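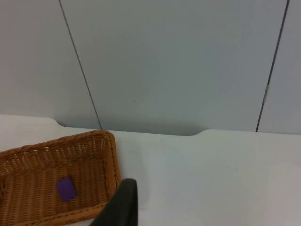
Open Day at the Prenau Student Robotics Club

I'd been meaning to get to one of these for ages, and on Wednesday I finally did. The club has two rooms above the bike workshop at the college, and by the time I'd found the right staircase it was already packed with parents, little brothers and a whole lot of people eating cookies.

Most of the crowd was around the line-following cars (fair enough, they're fast and they crash), so I wandered into the back room and ended up staying there for most of the evening. That's where the Zosteo team works. Zosteo is their arm project, and this term's job is sorting: small colored pieces, a wicker basket on a white table, and an arm that has to learn to put one with the other. The purple square was the piece they were using while I watched. It's flat, and apparently flat is awful! A gripper likes something it can get its fingers around, and a thin square lying in a basket doesn't give it much to hold.

The students record the same move over and over, steering the arm by hand, and then train on all of it. They had 600 runs saved when I visited. One of them let me try and I needed 9 attempts before I got a piece to go where I wanted – my hands were sweating, and a boy of maybe ten was waiting behind me and sighing. He got it on his third go, of course.

I asked about the plain panels behind the table. The team said they used to have posters and a window back there, and the results changed with the weather, so they boxed it all in.

They're taking Zosteo to the Tikkanen Cup in July, where each team gets 50 pieces and one table. Last year they went out in the first round over a loose cable, and they still talk about it a lot.

Entry was free, coffee was 3 euros, and the elevator wasn't working, so bring decent shoes. The next open evening is in the fall and I've already put my name on the list for another go with the arm.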